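Gripper arm closes late on soft items and drops them, where do I start?

Posted by brirnov_bench

Hello all, and apologies in advance for the length, I never did learn to write a short post! I look after a little two-arm bench cell that picks up odds and ends from a wooden table and sorts them into trays. It runs on Graltari controllers, the older ones with the grey connectors, and each arm has its own small camera up at the wrist. It has been a lovely, patient thing for the best part of a year and I'm very fond of it.

Since January, though, it has been getting fussy. Hard items are mostly fine. Soft or squashy ones are another story: the fingers come down in the right place, hesitate, then close late or not quite enough, and the item slides out on the way up. The closing force is set to 700 on the controller's own scale, and I've tried 900, which only left the softer things flatter than I'd like. I've also redone the finger zero twice, following the Verkimard sheet to the letter, and it comes back to 33 every time, which is what it has always been.

These are from the wrist cameras, the dark lump first and then the green plant piece with the leaf.
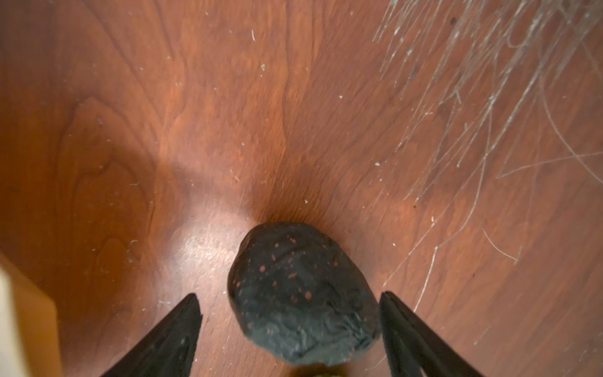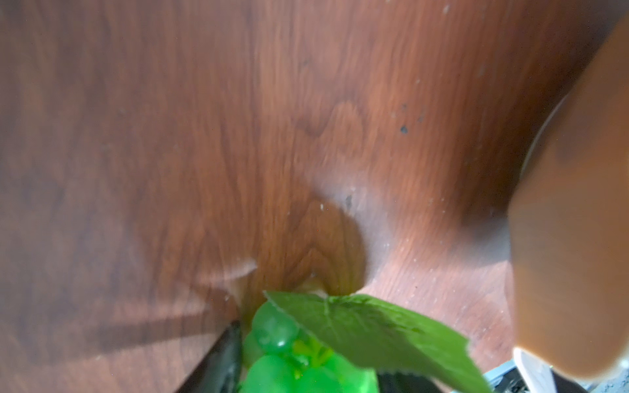 I should add that the lights over the bench are the same ones as ever and the table hasn't moved. The cables were looked over in the autumn (I did it myself with a torch and a cup of tea) and nothing seemed chafed. I'd rather not send an arm away if it can be helped, as we'd be without it for weeks. Is this a force thing, a camera thing or a worn part? Any thoughts very gratefully received.

marrowfat

Leave the force alone for now, I'd say, and put it back to 700 if you haven't already. A late close on soft things and a good close on hard things usually means the controller is waiting to feel contact before it carries on, and a soft item gives it very little to feel. There's a contact threshold two pages along from the force setting, and on the Graltari ones it is easily knocked up by an update. Mine had gone to 1060 without my touching it. Bring it down in small steps, trying the same soft item each time, and write the numbers on a bit of paper as you go, or you'll be forever wondering which one was the good one (ask me how I know).

While you're there, give the table a proper wipe. I use a barely damp cloth and then a dry one, and let it air before starting the arms up again. Fluff finds its way to the finger pads sooner or later, and once it's on there the grip suffers terribly. Do the pads last, with the power off and the arm parked, and go gently at the edges where they're glued. If a pad lifts when you nudge it with a fingernail, change it, and change its partner at the same time so that they wear together.

Oh, and do the zero again after new pads! Yours coming back to 33 is reassuring, but it won't stay there with fresh ones on.

tin_kettle

could be the belt. mine was the belt

Jankauskaitė Workshop

I agree with most of what marrowfat has put, and I'd only add a word about the varnish. A shiny table is a nuisance for wrist cameras, because the bright patch moves about as the arm comes down, and ours used to pause over it in just the way you describe. We laid a plain matt cloth over the bench for an afternoon, clipped tight at the corners so the fingers couldn't ruck it up, and ran the same items through again. It's a cheap test and you can whip it off again in a minute. If the hesitation goes away with the cloth on, look at the lighting before you alter any more settings. If it stays, carry on with the threshold as suggested, one arm at a time, with the other one parked.

Do check that both wrist cameras have their exposure locked as well. Ours had one locked and one on automatic for months, and I blush to think of the hours I spent on the fingers.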